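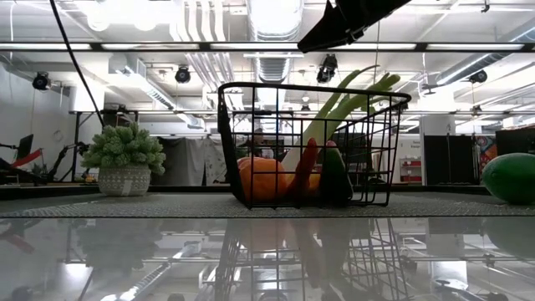 A reader in Cevberg wrote to me that she knows the words for all the vegetables, she can say them in the car and in the shower, but when she stands in front of the seller she points with her finger and says "this, please." She asked if there is some exercise for it which is not one more list of words.

Yes, there is, and it is an old one. You play shop. I have taught evening classes for beginners in Grerbridge for many years, and before that I was a beginner myself, in this same language. What follows is how I set up the game for adults, step by step. It works for two people at a kitchen table and also for a class of 18.

Home | Lessons | Word Lists | For Teachers | Contact

How to Practice Shopping Talk at Home

Fri 3 April

What you need

Things to sell. Toy fruit and vegetables are good because they do not go bad and you can drop them. Real ones are also good, and then you can make soup. If you have neither, take what is in the cupboard: a can, a sponge, a box of tea.

Something to put them in, and a table between the two speakers. Please do not skip the table. When people sit side by side on the sofa they become friends too quickly and start to help each other in their first language.

Small money. I use paper coins that I cut from an old calendar.

One sheet of paper for each person, folded in the middle, and a pencil.

Step 1. Choose few words

I know a course book which promises that you need 3,000 words before you can live in a new country with comfort. The book I had as a student said 2,000. Maybe both are right, I can't judge it. For one evening of shopping talk, take eight things and no more. Write them on the left half of the sheet, in English only, with "a" or "an" or "some" in front of each. "A cucumber." "An onion." "Some rice." My students who write only "cucumber" will say only "cucumber" later, and then it is hard to repair.

Step 2. Learn the frame sentences

On the right half, write the sentences. I give always the same ones to beginners:

Could I have ...?
Do you have any ...?
How much is it? / How much are they?
That's all, thanks.
Anything else?
Sorry, we're out of those today.

The last two belong to the seller. Many learners never practice the sentences of the seller, and I think it is a pity, for these are the sentences they must understand in the real shop. Read all of them aloud, three times, first slow and then at the speed you hear in the street. "Anything else" sounds almost like one word. Say it like one word.

Step 3. First round, with the paper

One person sells, one person buys. The buyer has to get three things and pay. The sheet may lie open on the table. The seller does not give anything if the buyer only points! This is the one strict rule. The seller looks friendly, waits, and says "Sorry?"

Do the round, then change places. Don't correct anything during the round. If you hear a mistake, make a small note and talk about it afterwards.

Step 4. Second round, without the paper

Turn the sheets over. Now it becomes quiet, and the quiet is hard for the helper. You want to give the word. Wait while you breathe in and out two times. Most often the word comes. If it does not come, the learner should ask for help in English: "What do you call this?" or "I don't know the word. It's long and green." To describe a thing when you miss its name is a skill which you will use in your whole life in a second language. I still do it at the hardware store.

Step 5. Put in a problem

When the second round goes well, the seller makes trouble. Choose one problem for each round:

The seller has none left and offers another thing.
The price is wrong and the buyer must say it politely.
The buyer wants only half.
The seller speaks very softly.
A second customer comes and asks "Are you in line?"

The wrong price is the problem that my students like the least, because in many of our countries it would be rude to speak about it, or it would be rude not to. We had a long discussion on this at Gallagher Hall and did not arrive at an answer. For English, I teach this sentence: "Excuse me, I think it was two dollars." With "I think" it is soft enough for everybody.

Step 6. Go to a real shop

Do it in the same week, if you can. The Saturday market in Plullcombe is a good place as the sellers there have time, at least after the early customers are gone. Prepare one question and ask it. Only one. For example: "Are these sweet or hot?" Listen to the answer, say thank you, and walk on. You don't need to buy.

Afterwards write down what the seller said to you, as you heard it, also when the spelling is surely wrong. Bring this to your partner. From these small notes I have learned more about how people speak than from my books. One student wrote "jalika bag," and we needed the rest of the break to find "would you like a bag."

Common mistakes

"Much" and "many." We say how much rice, how many onions. But for the price it is always how much, also when there are many onions: "How much are the onions?" This confuses everybody and it confused me.

"Pepper." It is the black powder and it is also the vegetable, and the vegetable can be sweet or very hot. When you want the hot one, say "chili pepper" or "hot pepper." I once made a dinner with the wrong one and my guests were polite.

"I want." It is correct grammar but it sounds like a small child. Use "Could I have" or "I'd like."

"Vegetable." Three parts when spoken, not four: VEJ-tuh-bul. The same with "comfortable."

How often?

Twice a week is enough if you do all of the steps, and a short round every day is better than a long one on Sunday. Change two of the eight things each time and leave the other six. In May I will put a second set here, for the bakery and the pharmacy. The pharmacy needs more frame sentences, so that sheet will be longer.

If you teach a bigger group, make three or four shops in the corners of the room and send the buyers around. It will be loud. Close the door and tell the class next to you before.

342 shares | 18 comments

Related

Telling the Time Without a Clock on the Wall
Small Talk at the Bus Stop: Twelve Safe Openings
"Some" or "Any"? A One-Page Sheet
How to Spell Your Name on the Phone
What to Say When You Did Not Understand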